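Home | Topics | Machines | Rules and Safety | Glossary | For Teachers

Rules for Robot Arms

A robot arm is a machine that moves parts from place to place. It has joints, like a shoulder and an elbow. At the end is a gripper, the part that holds things. A robot arm does not know what is safe. People have to write rules for it.

Rules that many people agree to follow are called standards. A standard can say how fast an arm may move near a person, or how hard it may push. It can also say what must happen when someone presses the stop button. The arm must stop. It must not start again until a person tells it to.

Good practice is a little different. It means habits that work well, even if no law requires them. One habit is to test a task on a computer first. A computer model of an arm and a table is called a simulation. If the arm drops something in a simulation, no real part is broken and no one is hurt.

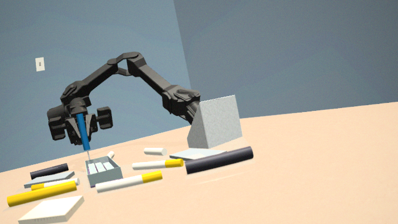
At the Junero workshop, a new task must be run 2000 times in simulation before a real arm may try it. Misaki Kamata keeps the test record. In May, one task failed 39 times. The team lowered the speed and ran all the tests again.

Passing the computer tests is only the first step. A real table may be bumped. A real part may be slippery. For this reason, the first real runs are done slowly, and a person stands by with a hand near the stop button.

The workshop rules for a real arm are:

Keep outside the yellow line while the arm has power.
Tie back long hair and loose sleeves.
Do not reach in to pick up a dropped part. Stop the arm first.
Write down every fault, including small ones.

The last rule is checked by Benoît Hoarau. He reads the fault list each morning and decides if the arm may be used that day.

Words to know: gripper, joint, simulation, standard.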